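About Nustside

Nustside writes control and planning software for two-armed assembly cells. We do not build arms or grippers. Our customers supply the hardware, or buy it through an integrator, and we supply the layer between the production order and the joint commands.

The company was started by Friederike Weidemann, who had spent several years maintaining motion code for packaging lines and wanted a planner that could handle parts that bend. She still reviews every change to the contact model.

We maintain two products.

Jisotard is the planner. It takes a task graph, a cell model and the current state estimate, and returns coordinated trajectories for both arms. Replanning is triggered when the estimate drifts outside the tolerance set for that step. The default cycle is 100 milliseconds and can be changed for each cell.

Zorel is the logging and replay tool. It records joint states, gripper commands, planner decisions and wrist camera streams against a single clock, so that a failed insertion can be stepped through at the desk. The regression suite holds 269 recorded tasks, and a release of Jisotard does not ship until all of them have been replayed. Zorel can be licensed on its own.

There are eight of us. Most have a background in controls or computer vision – two came from metrology. Support requests go to the engineer who wrote the module.

Current work is on enclosures and seals. A rigid housing can be described by a pose. A gasket cord cannot, so the state estimate carries a curve fitted to the cord, and the planner treats the free end as a separate target.
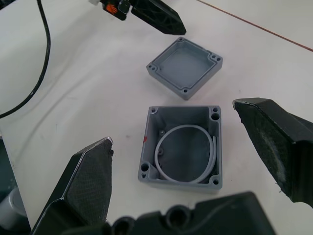 Does the software need a CAD model of every part?
Rigid parts need one, or a scan of comparable accuracy. Cords and gaskets are described by length, cross-section and a stiffness value entered in the cell model.

Jisotard 8 was released in October 2025. Release notes and the driver compatibility list are on the downloads page. Evaluation licences are issued per cell and include Zorel.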